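How to Empty a Catch-All Bin Without Starting a Second One

Every household has a container that was bought for one purpose and promoted to all of them. Mine was going to hold gardening gloves. It is big, gray and open on top, which are the three qualifications for the job, and for years it has accepted anything I was carrying when I ran out of ideas.

I have emptied it properly four times now, and improperly more often than that. The improper way is to tip it out on the bed, sort until you get hungry, and scoop the rest back in before you need to sleep. What follows is the other way. It takes an afternoon if the bin is full and less than an hour if you have been keeping up, in which case I don't know why you're reading this.

What you need

A table. A light-colored one is nice, as screws and beads show up on it.
A trash bag and a recycling bag, both open before you start.
A damp cloth, an old toothbrush and dish soap.
A roll of masking tape and a marker.
One shoebox. One. If you go and get a second shoebox you have begun a storage system, and that's a different article.

Step 1. Put the bin on the table

The floor seems sensible because the floor is large. But you will be leaning over this thing for a while, and your back has opinions. Table height also puts a limit on how far the contents can spread. On the floor they'll reach the hallway.

If your table is one you care about, lay down an old towel first. The underside of a bin that has lived in a garage is not its best side.

Step 2. Take out the flat stuff

Paper, manuals, envelopes, the bag inside the bag. Flat things make a bin look fuller than it is, and they come out fast, so you get an early and undeserved feeling of progress. Enjoy it.

Read nothing. I once lost most of a Thursday to the instruction booklet for a Hellström egg timer, an item I don't own and as far as I know never have. It was number 2564 in the catalog, and it had a page on altitude. Manuals go in the recycling unless you can name the room the machine is in.

Step 3. Set a timer for 20 minutes and pull the obvious things

An obvious thing is one whose home you could point to from where you're standing. Scissors. The good flashlight. The kitchen tongs, however they got out here. Don't walk each one home as you find it, or you'll spend the afternoon commuting. Pile them at the end of the table nearest the door and do one trip when the timer goes off.

When it goes off, stop. This is harder than it sounds. There is a rhythm to it by then and you'll want to keep pulling, and that's when the questionable items start landing in the obvious pile.

Step 4. Look at what's left before you touch it

You are now down to the residue, the handful of things that have nothing to do with each other and no reason to leave. Resist the urge to grab. Stand over the bin for a minute and sort with your eyes, which costs nothing and can't be dropped.

I look for three kinds. First, things that belong to a person and will be missed, like the blue-framed sunglasses. These come out before anything else, and by the frame. Lenses lying against a scratched metallic bottom don't need to be dragged along it. Second, things that are part of a set, such as a cup or a little dish, whose relatives are probably in a cabinet. Third, lumps. A lump is any object you'd have to pick up to name. 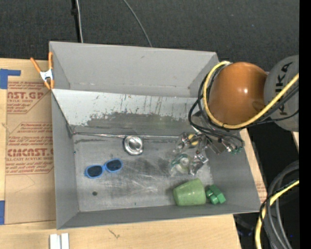

Step 5. Deal with the three kinds

People's things first. Wipe them, then put them where the owner will trip over them. A pair of sunglasses set on top of the car keys gets claimed by morning. A pair put "somewhere safe" comes back to the bin by fall.

Set pieces go to the kitchen sink, not to the cabinet. A green plastic cup that has been lying on its side in a bin has had company, and you don't know what kind. Small metal dishes get the same treatment. Soap, rinse, dry, and then go find the rest of the set. If there is no rest of the set, you have a choice to make, and I would make it quickly. One dish is a good place for paper clips. Four single dishes is a shelf you dust.

Lumps are the slow part. Pick each one up and give it the length of one breath. If a name comes to you, it gets a strip of masking tape with the name written on it. If the name is "the thing for the Susell," you'll have to decide whether you still have the Susell. (We had a Susell. It was a folding drying rack. It folded mainly at night.) If no name comes, the lump goes in the shoebox.

Clear plastic deserves a second pass. It hides against other things, and half of it turns out to be packaging. Hold it to the window. If it's only packaging, you know where the bag is.

Step 6. Clean the bin while you can see the bottom

This opportunity is rare. Shake out the crumbs and flecks over the trash, then go over the floor and walls with a damp cloth and a little soap. The toothbrush is for seams and corners, where the grit has settled in and is paying rent.

Old drip marks may come off and may not. Scratches certainly won't. I spent 12 minutes with a paste called Flenix on one scuff and ended up with a very clean scuff. If the surface is sound and nothing rubs off on your hand, call it finished and let it dry with nothing in it. Overnight is best. Throwing things into a damp bin is how you get the smell.

Step 7. Tape a limit to it

Write a number on a piece of masking tape and stick it to the rim on the inside. Mine says 12. That's how many items the bin may hold before somebody has to do Step 4 again, and I picked it because that's as many as I can sort standing up before I want a chair.

The other people in your house will treat the tape as a suggestion. It still works better than a lid. I tried a lid, a snap-on one from Sturnard, and everything that used to go in the bin went on the lid.

What about the shoebox?

Write the month on the end and put it on a high shelf. Mine says September. If anyone comes looking for a lump, hand it over graciously and don't ask what it is. When the same month comes around again, anything still in the box can go, and you may tip it out without looking. I look. Last time I found the cap to the glue.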